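Skollari questions the one-pot supper in new steamer guide
5/18/24

Kitchen advice group Skollari has published a guide to stacking electric steamers, and it is not wholly convinced. Makers say one pot can replace a shelf of pans. "I'd like to meet the cook who has managed it," said Fumiko Takagi, who wrote the guide. "You still need room for the lid, and a plate."
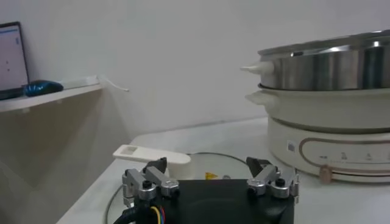

A steel steamer pot stacked on its cream-white lower section, with the glass lid flat on the table.

The guide spends 16 pages on steamed buns, lids and storage – rather more than most instruction leaflets manage. Editor Ľubomír Halás doubts the claims made for large batches. "Buns want space between them. A bigger number on the box doesn't change that."

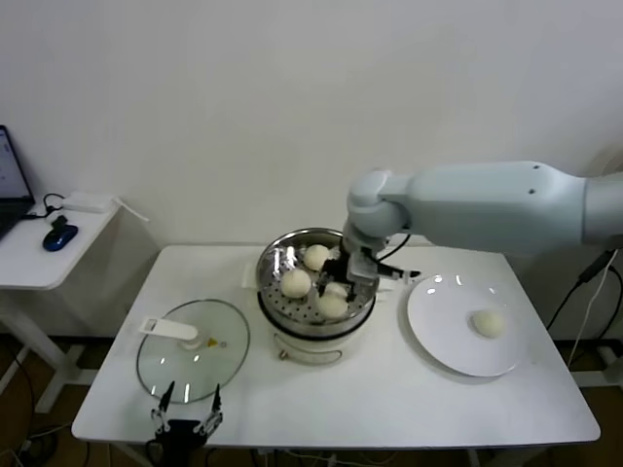 Should the lid stay on while buns are steaming?
Keep it on until the time is up, as lifting it early lets the steam out.

Printed copies are available from the Kastetti shop from the end of May, priced at 9 euros.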